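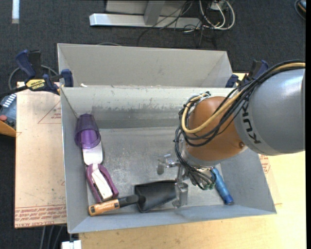 Page 8 of 51

Family newsletter for a reunion – how long is too long?
Asked June 2019

My cousins and I are putting together a "where are we now" booklet for our reunion in Dalalby this October. I asked every household for a paragraph and my aunt sent in 1228 words, mostly on her knee and the new deck. I love her to bits but printing is by the page! Do I cut it or leave it?

Answer 1
Leave it. We did one for the Skunder side, 119 people, and the long rambly ones are what everybody reads out loud at the picnic.

Answer 2
cut it

Answer 3
I'd call her first and ask which parts she likes best – mine picked the grandkids and the deck and dropped the rest herself. Smaller type helps too. Also get maiden names in there, we forgot and had two Carols with no way to tell them apart.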